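Ploketti notebook, ball task
9 October 2026

Second proper session with the hand-held grippers and I've finally stopped dropping everything! Quick recap for anyone in the group who missed August: our entry has to pick up a small ball and get it in and out of a tray, over and over, and we're teaching it from our own hands first. So the two of us take turns doing the job by hand with the grippers, and the recordings get fed to the learning code afterwards (Isamu Imai's department, I only break it).

Target for the term is 3000 goes. We're at 94 that I'd call usable. I know. But the first 13 were all me finding out that I squeeze too hard and the ball pings off sideways, so the rate should pick up from now on.

Things I changed before starting: put the white board down on the wooden table, moved the tray over to the left, and went back to the orange ball. The pale one kept vanishing against the board when we played the recordings back, and Isamu spent an hour wondering why the tracker thought it was on the floor.

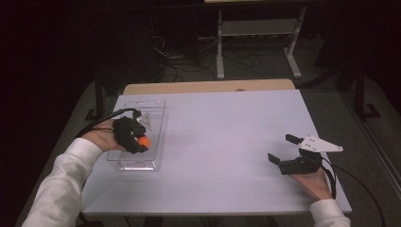 Page last changed: 9 days ago by Isamu Imai (spelling, and one rude remark about the tracker)

Left hand does the ball, right hand just waits over at the other side with its jaws open. It feels daft keeping it there doing nothing, but the Harju rules want both arms on the recording, and when I let the right one wander off last time the whole batch got thrown out. Holding it palm up from underneath on the left is much kinder on the wrist, by the way. I did a long stretch like that and could still write afterwards (just about).

The clear tray is a mixed blessing. It's cheap, and we've got a stack of them, but the edges are hard to judge when you're coming in from above and I clipped the rim more often than I'd like to admit. Might try a strip of tape along it. Isamu says no tape, the Skostov round uses bare trays and we'd only be fooling ourselves. He's probably right, annoyingly.

Cable on the left still tugs when I reach for the far end. Needs a longer one, or a clip on the table leg.

Next time:
- up to 100 goes in one sitting, swapping over halfway
- far half of the tray as well, I've been hogging the near half
- ask Biltlow about the spare jaw pads, they still haven't answered my email
- somebody please label the recordings BEFORE going for lunch (me, it was me)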